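Home | Notebook | Code | Parts | Log in

Nov 19, 2022 – bimanual table tasks, controller and planner notes

Great session! The new Fustel build (the chunked policy plus my rewritten smoothing layer) loaded first try on both arms, and the rim grasps are so much calmer than they were on the Canik planner. The old code snapped the wrist into line at the last second. Fustel blends each chunk into the next over 15 control steps, and the right arm now comes in on the orange bowl along a nice shallow arc.

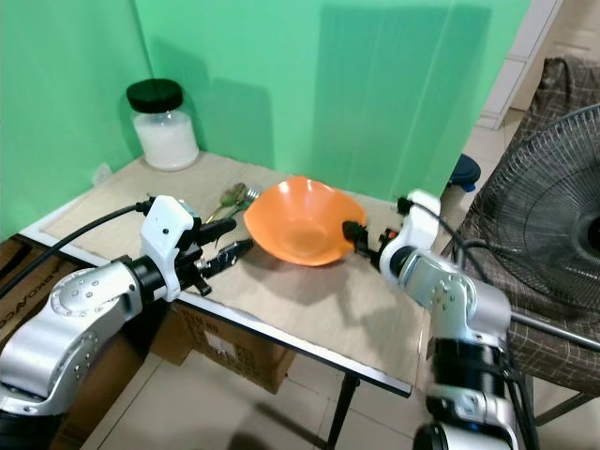
Why blend chunks at all, when we could replan at every step? Replanning each step costs 54 ms on this machine, and the arms stutter while they wait for it.

Moved on to place settings. Bowl on the teal plate, spoon left, fork right, chopsticks on the orange round. I love this one for testing perception, it has thin shiny things and pale things on a pale table. The Kasprzak segmenter still drops the fork at some head angles, so I now carry the last good mask forward for up to 11 ticks.

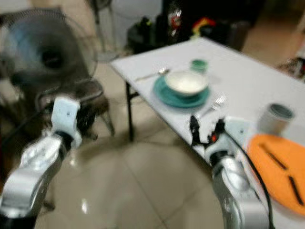

Candico wrote back on the shared log that carrying masks forward will bite us as soon as the head moves fast, and asked for the mask to be warped by head pose first. Fair point – the transform is already in the buffer, so it's a small patch.

Handoff between arms is next. For now the left gripper parks open by the near edge while the right one holds the bowl by its rim, and the collision checker treats the held bowl as part of the right arm. Swept volume still too fat at the tilt. Config saved as run 783. 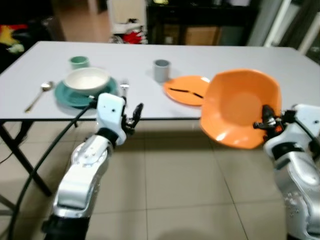 To do before December

- warp masks by head pose
- shrink the held-object hull
- log blend weights per joint

Recent entries
Gripper force limits, second try
Canik planner: what we kept
Camera sync script
Kasprzak segmenter install notes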